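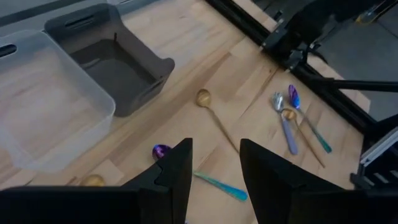
Chapter 7
Surface Finishes on Metal Goods

7.1 Scope of the chapter

The preceding chapters treated metal as a bulk material. Strength, stiffness and density were taken to be the same at every point in a part, and the outermost layer was given no special attention. For many manufactured goods this is a poor model. The outer layer meets the air, the hand, the cleaning cloth and the eye. It may differ from the metal beneath it in composition, in hardness or only in texture, and it often decides whether the part is accepted by the buyer and how long it stays in service.

This chapter covers the finishes applied to small metal goods: flatware, handles, hinges, fasteners and light fittings. Structural coatings for bridges and ships are left to Chapter 12. Paint and powder coating are mentioned only where they compete with a metallic finish.

After working through the chapter, the student should be able to

- state the difference between a finish made by shaping the surface and one made by adding a layer
- define roughness and explain why a single roughness value does not fix the appearance of a part
- describe the main steps in electroplating and in vapor deposition
- choose a test for adhesion, wear or corrosion and report the result in standard form
- recognize the common faults listed in Table 7.4.

Sections 3.2 (grain structure) and 5.6 (oxidation) should be reviewed first.

7.2 What is meant by a finish

In this book, a finish is the final condition of a surface, together with any layer that was added to reach it. The word is used more loosely in trade, where it may refer to color alone. A catalog entry such as "gold finish" says nothing about whether gold is present, how thick the layer is or what lies under it. The student should not infer a process from a color. A yellow surface may be brass, gold plate, a nitride layer or a tinted lacquer, and these differ widely in cost and in life.

Two broad classes are used.

Mechanical finishes change the shape of the surface and add nothing to it. Grinding, brushing, blasting, tumbling and polishing belong to this class. The surface after treatment has the same composition as the part, apart from traces of abrasive or compound that were not washed off.

Applied finishes add a layer. The layer may be a metal, an oxide, a nitride or an organic film. Some oxides are grown from the base metal itself, as in anodized aluminum, and these are grouped with the applied finishes because the layer has its own thickness and its own properties.

Most finished goods pass through both classes. A spoon blank is stamped, trimmed, ground and polished, and only then plated. The plated layer is thin and follows the surface below it closely, so a scratch left by poor grinding will still be visible after plating. This is the most common cause of rejected work in small shops, and it cannot be corrected by a longer time in the plating tank.

7.3 Roughness and appearance

No real surface is flat. When a fine stylus is drawn across a polished part, its path rises and falls, and the record of that path is called a profile. The mean roughness is found by taking the average distance of the profile from its center line, with all distances counted as positive. It is written Ra and is normally given in micrometers.

Ra is easy to measure and easy to compare. It is also incomplete. Consider two parts with the same Ra. The first has been brushed in one direction and carries fine parallel grooves. The second has been blasted with glass bead and carries shallow pits with no direction. The first reflects a long streak of light that shifts as the part is turned. The second looks dull and even from all sides. A drawing that calls for a given Ra and nothing more would allow either part.

For this reason a full callout gives three items: the roughness limit, the process, and the lay -- that is, the direction of the surface pattern. Figure 7.3 shows the standard symbols.

Gloss is measured separately. A beam is directed at the surface at a fixed angle, and the light reflected at the matching angle is compared with that from a reference plate. On the scale used for nonmetallic coatings, the polished black glass reference is close to 100. Bright metals give much higher readings, and the student should not be surprised by them. Gloss readings are useful for checking one batch against another. They are of little use for comparing metals of different color.

7.4 A worked case: the Givine tableware line

The data in this chapter are drawn largely from one product line, so that the same part can be followed through each process. The Givine line was made at a plant in Pidov and consisted of stamped stainless steel flatware sold in 5 finishes: mirror, satin, black, copper tone and gold tone. The base metal and the blank were the same in every case. Differences in service life can therefore be assigned to the finish and to the way it was applied.

The mirror and satin finishes were purely mechanical. The other three were made by vapor deposition over a mirror-polished blank. Parts were cleaned, racked and placed in a vacuum chamber, and a metal source was evaporated in the presence of a controlled gas. Color was set by the choice of source and gas. Layer thickness was held low, as is usual for this method, and was checked on a witness coupon in each load.

During the first production year, the plant recorded a high rate of returns on the black finish. Customers reported pale lines along the edge of the bowl. Cross sections showed that the layer was sound on the flat areas and thin at the edge, where trimming had left a burr. The burr wore away in washing and took the layer with it. An added tumbling step of 20 minutes before polishing removed the burr, and returns fell to the level of the other finishes. No change was made to the chamber settings.

The case is a useful one for two reasons. The fault appeared in the applied layer but was caused by an earlier mechanical step. It was also missed by the plant's adhesion test, which was carried out only on flat coupons. Section 7.9 returns to the question of where on a part a test should be made.

7.5 Choice of finish

Selection begins with the conditions of use. Four questions are asked in order.

What will touch the surface? Food acids, salt, skin oils and detergents attack different layers at different rates. Table 7.2 lists the pairs that should be avoided.

How will it be rubbed? A drawer pull is rubbed gently and often. A fork is struck against a plate and against other forks. Hard thin layers resist rubbing well but may crack if the metal below is soft enough to dent.

Can it be renewed? A satin finish can be restored with an abrasive pad. A vapor-deposited layer cannot be repaired in place, and the part must be stripped and coated again.

What will it be seen beside? Goods sold in sets must match from piece to piece. This requirement is often harder to meet than the wear requirement, and it may rule out a process that is otherwise suitable. The Panagiotou method, described in Section 7.7, sorts coated parts into shade groups before packing and accepts up to 7 groups per load.

Cost is considered after these questions have been answered. The Brukudeck tables in Appendix C give relative cost per unit area for each process, including racking and waste treatment. Racking is hand work and is often the larger share of the total for small parts.

7.6 Preparation of the surface

Every applied finish depends on a clean base. Oil, polishing compound, oxide and fingerprints all prevent contact between the layer and the metal. Their removal is done in a fixed sequence: solvent or hot alkaline wash, rinse, acid dip, rinse, and immediate transfer to the next process. The order matters. Acid does not wet an oily surface, and a part dipped before washing will be etched in patches.

The simplest check of cleanliness is the water-break test. The part is dipped in clean water and withdrawn. On a clean surface the water drains as an unbroken sheet. Where oil remains, the sheet pulls back and forms beads. The test needs no equipment and should be made on the first rack of every load. It does not detect oxide, and residues that mix readily with water may also escape it. The acid dip is controlled by concentration, temperature and time, and its effect on the base metal is calculated in Problem 7.1.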